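Heidrun Kuster
A thread about product boxes, the small ones that expensive things come in. I have kept them for many years without any system, and in January I finally decided to make one. I write it down here in case it is useful to other people who also cannot throw away a good box.

I should say first that I am not a tidy person by nature. I have learned to be tidy, in the same way I learned English, with lists and with many mistakes.

The problem started with the shelf in the hallway. It is 65 centimeters deep, so you can put three rows of boxes on it, one behind the other, and then you forget the third row exists. In the third row I found the box of a telephone I sold before I moved to Westthorpe.

My old rule was "keep the box until the warranty is over". It is a good rule, but only if you know when the warranty is over. I never wrote the date anywhere. So in practice my rule was "keep the box".

My first change was a very simple one. I sort on a table and never on the floor. On the floor I get tired, I sit down, I begin to read old manuals, and the evening is gone. At a table I stand, and I make decisions faster.

The table is white and matte, and this helps more than I expected. Nearly all the boxes for electronics are black now. On a dark table you look for them like for a cat at night. On a white one, even the flat black box with no print on top is easy to see.

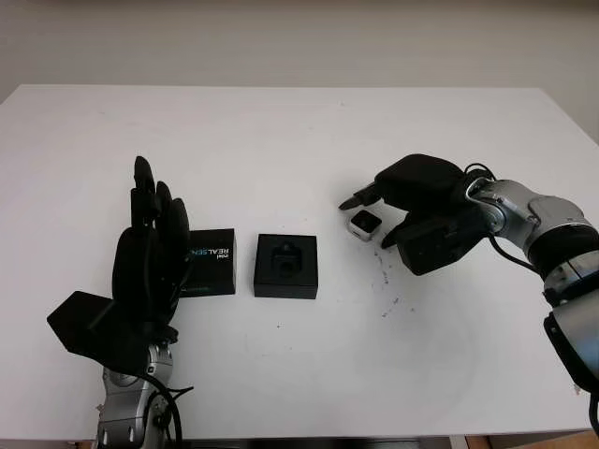 I put down only a very few boxes at one time. When I brought the whole shelf to the table in one trip, I had a mountain and I was unhappy. With a few boxes I can look at each of them properly and ask my questions.

The questions are these. Do I still own the thing? Could I have to send it back, or will I sell it one day? Does the box protect it better than any other box I have? If I answer no to all of them, the box goes to the paper recycling.

The first question sounds foolish. But I had boxes for things I gave away, for a lamp that broke, and for a pair of headphones which I have honestly looked for everywhere. I kept that box a little longer, out of hope. Then I let it go.

The selling question is the one where I fight with myself. I have sold two cameras and one with its box brought clearly more money. How much of it was the box and how much was luck with the buyer, I can't tell you.

Something I was doing wrong: I measured the value of the box by how nice it is. The lids that slide down slowly by themselves, the magnets, the ribbon. These boxes are made so that we keep them. A box can be very nice and have no use in my home.

So I now look inside first and at the outside later. The insert matters most. If there is foam cut in the exact shape of the object, the box is worth keeping for travel. If there is only a folded piece of card, I can do the same with a kitchen towel.

About labels. I bought a roll of 100 small removable labels and I put one on every box that stays. On the label I write the name of the thing, the month when I bought it, and the month when the box may leave. Only the last one is really important.

I tried first with a pencil directly on the box. On a black box this is of course nonsense. A silver pen works, but then you cannot sell the box with your handwriting on it. So, labels. On the bottom, where they don't disturb.

A friend recommended the Duvilum app for home inventory. You photograph everything and it makes a list. The free version allows 400 items, and this is more than I want to own. I used it for two weeks and then went back to paper. I found I was taking care of the app more than of the shelf.

But one idea I took from it: every box has a direction. It lies or it stands, and it always goes back to the shelf like this, with the name to the front. Some small boxes have their print running up the side, and it is tiring to read if you must turn your head for each one.

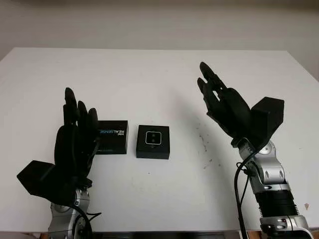 Then there are the boxes that look the same. Black, small, a bit of white or blue letters. I once took the wrong one on a trip to the Skerkero workshop and opened it there in front of everybody. It had a charger for a shaver inside.

Since that day I check the weight in my hand before I pack, and I open the box at home also when I am sure. It takes two seconds. I wish I could say I have never again been too lazy to do it.

Flat boxes and tall boxes do not like to be stacked together. I put the flat ones at the bottom, the tall ones next to them and not on top. On top looks good for one day. Then you pull something from the middle and all of it comes down on your foot.

A word about the loose things inside: the cable nobody needs, the small screws, the thin book in many languages. I used to leave them in the box, and it meant that when I looked for a cable I opened every box in the home.

Now the accessories go in clear bags in one drawer, each with a paper note of what it belongs to. The box keeps only the insert and the receipt. When I sell the thing I bring everything together again. I have done this once so far, and it went well except for one missing screw.

The receipts I fold and put under the insert. Please take a picture of them too. The paper of the shop receipts becomes white after some time, and then you have kept a very clean piece of nothing for three years.

How I clean: a dry cloth for the glossy boxes, a slightly damp one for the table. A white surface shows each gray scuff and each little mark. I rub some of them away with baking soda. Others have decided to stay, and I accept it. It is a table for working.

I was asked how many boxes are left. I did not count before, so I cannot compare, and I think the number is not so interesting. The shelf has one row now. I can see the back wall of it, and it is a different color than I remembered.

I also asked myself what to do about the silica gel bags. They can go in the tool case against the rust, or with the winter shoes. I keep a handful in a jar with a lid. The rest goes to the trash, and well closed if you have small children or a dog.

One exception to all my rules is for things that measure or see: cameras, lenses, sensors, anything with glass. There I keep the original box as long as I own the thing. The glass should not touch anything on the way, and I have not found a soft bag which I trust so much.

I paid once for this lesson. I sent a lens to Lévesque for repair, wrapped in a sweater inside a shoe box. They were polite on the telephone, but I could hear what they thought about the sweater. The repair cost more than it had to. 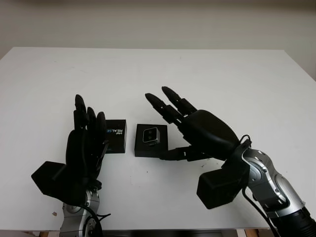 A reader asks if it would not be simpler to fold every box flat and keep it under the bed, and she says that she has done it like this for ten years.

It is a fair question, and with normal carton I would say yes. The small stiff boxes for electronics are mostly glued, though. If you open the corners, they never close again with the same strength. I destroyed two of them trying. For shipping cartons I do exactly what she does.

For those shipping cartons I have another limit: they must all fit behind the door, standing. When the door does not open completely anymore, the oldest carton leaves. I like this kind of rule, where the door decides and I don't have to.

Somebody else wrote that I am lucky to have a hallway with a shelf. It is true. In my last room I had one suitcase under a chair for this purpose and it worked also. Perhaps even better, a suitcase is full when it is full.

My first post about the hallway shelf has been read 2,000 times, and I really don't understand why, but thank you. Many of you have sent me photos of your own third row. I recognized several telephones.

For the people who want to begin this evening: take only what you can carry in two hands, put it on a table with good light, and have the recycling bag open next to you before you start. If the bag is in another room, you will keep everything. I speak from experience.

Next I want to do the drawer with the power adapters. I have looked in there for a moment and closed it again. If you have a way to find out which adapter belongs to which device when the writing on it is gone, please write it below, I will read all of it.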